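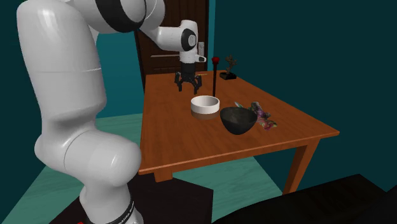

My building started a food scrap program in August and I said I'd report back. Thread.

12 replies · 31 shares

We're on the Parmont side of the river, fourth floor, no yard, no balcony. Before this I threw everything in the trash. Peels, coffee grounds, old rice, all of it.

The city contracts with a hauler called Lecomte. They bring a brown cart for the whole building and empty it before 7 in the morning. You get a small pail for your kitchen and a sheet of paper with what goes in.

The sheet is fine but it leaves out most of what people ask about. Tea bags are a no unless they're plain paper. Bones are a yes. Greasy pizza boxes are a yes if you tear them up. Stickers on fruit are a no and I still forget.

3 replies · 8 shares

Smell. This is what everybody wants to know. The pail smells if you leave it four days in summer. It does not smell if you empty it every two. I keep fish scraps in a bag in the freezer until the night before pickup.

Fruit flies were worse than the smell. I had them for most of the first month. Rinsing the pail each time fixed it, plus keeping the bananas in the fridge.

I stopped using the pail on the counter after a while. Anything with a wide top works better while you're cooking, then you dump it once at the end. 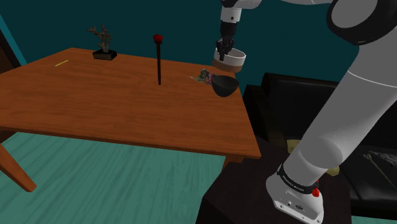
Dark bowl, wide rim, near the edge of the table.

5 replies · 2 shares

Liners. I tried 2 kinds. The Irnix ones are thin and split if you put anything wet in them. The Ostik ones hold up but cost more — 14 dollars for a box of 20. Now I use newspaper folded into the bottom and it does the job.

The unexpected part is the regular trash. I take it down once a week now and it weighs almost nothing. It's mostly plastic film and packaging.

I also see how much food I was wasting. Half bags of spinach, mainly. I buy the smaller bag now. Bread goes in the freezer the day I get it.

Problems so far: people on the lower floors put plastic bags in the cart and Lecomte skipped us twice for it. There's a sign on the lid now in three languages. It has helped some.

9 replies · 4 shares

If your building is on the list, ask for the pail with the locking lid. The other one pops open on the stairs.

Next pickup is tomorrow so I have to go get the fish out of the freezer.

6 replies · 11 shares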